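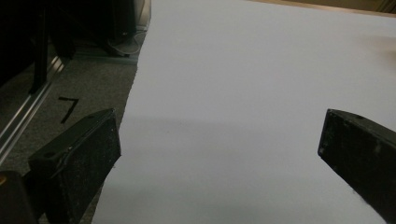

I own eleven Gullska scarves, and I should have known better than to pay £90 for a twelfth.

The Vamasa Cup Run Commemorative Scarf went on sale in July through the Kondora shop, in a numbered run of 562. Why 562? The product page doesn't say. I've asked other supporters and had three different answers, one of which involved bus mileage. Mine is number 307, according to the card that came with it. The number appears on the card and nowhere else. There is nothing on the scarf to tie the two together, so anyone with a spare card and an ordinary scarf could sell you a "limited edition" tomorrow and you'd be none the wiser. For something sold mainly to collectors, that's a poor start.

Delivery took nine days against a promised three to five. It came in a presentation tube, folded in half and then rolled, so it has a crease down the middle that two weeks of lying flat under a pile of annuals hasn't shifted. I haven't ironed it. The label says not to.

Now the scarf itself. The knit is decent. It's a proper bar scarf, double thickness, in green and cream, and the green is the right one for once. Anybody who bought the away scarf two seasons back will remember the mint business. The fringe is tight and I've only pulled one loose thread, near the end with the crest. It's long enough to tie and still tuck into a coat.

The crest is where I start grumbling. It's a woven patch stitched on top of the knit, and it sits stiffly, so when the scarf bends round your neck the patch doesn't bend with it. You get a hard square digging in under the jaw. The lettering of the club's name is fine at arm's length, but close up the double L runs together. On the £14 scarf from Ng, the stall by the away turnstiles, the crest is knitted in. It's a bit blocky, I grant you, but it's soft, and it has been through my washing machine more times than I can remember.

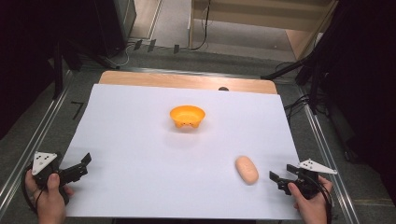 Small orange bowl on white paper.

The other end carries the attendance from the semi-final: 1,409. I liked this more than I expected to. I was there, it rained sideways for the whole second half, and we've never had a gate like it since. But the date is missing, and so is the opposition. Ten years from now a grandchild is going to ask what the number means, and the scarf won't be much help. The room was there for it. There's a wide band of plain cream on either side that does nothing at all.

Then there's the card. It's printed on nice thick stock and calls the scarf "a wearable piece of history". It also says the scarf is "individually inspected", which I'd find easier to believe without that loose thread. I emailed Kondora on a Wednesday about the thread and the crease and got a polite reply offering a 10% code for my next order. No offer to swap it. With numbered items they say they can't, as each one is unique. You'll remember what I said about the numbering.

Is it warm? Yes. I wore it to an evening friendly, with the patch turned outwards, and my neck was perfectly comfortable. Two people asked where I'd got it. One of them whistled at the price – and he collects programmes, so he's hardly careful with money.

As for it holding its value, I wouldn't bank on that. The last Vamasa numbered scarf can still be bought new if you hunt for it, well below what it first cost, and this one hadn't sold out when I last looked, despite the countdown clock on the page. The clock has started again at least once.

Good points: correct green, solid knit, properly long, attendance figure.

Bad points: stiff crest, crease, numbered card with no matching number on the scarf, slow delivery, £90.

Two and a half out of five. If they drop it to £40 in the January sale I'd go up to three and a half, and I'd still pick the crest off with a seam ripper.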